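Wrist camera exposure and grip height on thin-wall bins — cell 2

hdmytriv wrote:
Picking up maintenance on a small tending cell and looking for opinions on grip height. The arm moves plastic bins on and off a bench by the rim, with one finger inside the wall and one outside. Wrist camera is fixed to the gripper body and looks down past the fingertips. The controller is a Mendus, the fingers are the second set we have cut.

The cell logs a grip fault when finger position at close is outside the window. Since March we have had 18 of those in 1037 cycles. All on the same style of bin. Air pressure and finger screws checked, no change.

o_lysenko wrote:
Is the fault on the wide side or the narrow side of the window? Those are two different problems. Wide means you are closing on a lip, a burr or a skewed wall. Narrow means you missed or the finger pads are worn.

hdmytriv wrote:
Wide, every one. Pads were replaced at cycle 1000 on the counter and the reading did not move. View from the wrist camera at close: 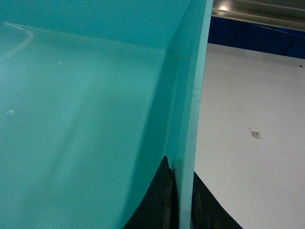

Wrist view, fingers on either side of the teal rim. Marker on the bench at right.

vlevchenko wrote:
Look at the outer edge of that rim. It's nicked, and the worst of it is halfway up the picture. If raised plastic gets under a pad, the fingers stop early and you log wide. I would run a deburring tool along the rims before touching any parameters. Ten minutes per stack.

o_lysenko wrote:
Disagree. Nicks like that are cosmetic until you show one sitting under a pad. I'd look at approach angle first. If the tool is rotated a degree or two from the wall, one finger makes contact on its corner and you read wide with perfect plastic. Jog to the pick point, close at lowest force, and put a feeler gauge between pad and wall at both ends.

vlevchenko wrote:
An angle error would show up on every bin, every cycle. She has 18 faults. That is a part problem.

o_lysenko wrote:
Not if the bin is placed by hand and there is no hard stop. Then the angle error is in the bin and varies from cycle to cycle. Is there a fence on the bench?

hdmytriv wrote:
No fence. Pick pose comes from the marker on the bench plus a fixed offset. Operators set the bin against a taped line.

nkobori wrote:
Then the marker only tells you where the bench is. It says nothing about the bin. We had the same layout at Tindville and bolted down two stops made from angle stock. Wide faults went away, and we never deburred anything.

Separate item — check camera exposure while you are there. Satin plastic shades gradually and a rim detector will wander if auto exposure is left on. Lock it with a bin in place.

hdmytriv wrote:
Exposure was on auto. Locked now. Feeler gauge shows a gap at one end of the inside pad and none at the other, so Ostap has a point. I will make stops and also clean up the rims on half the stack, so both get tested.

vlevchenko wrote:
Mark which half. Otherwise the log is useless.

Last updated: Nov 15, 2020

Related topics
Finger pad material for thin plastic walls
Vedard gripper: position window resets after power cycle
Re-teaching a bench marker after moving the cell
Error 1705 on startup, homing not complete

Contact the moderators | Copyright Tkachenko Automation Forum | Back to top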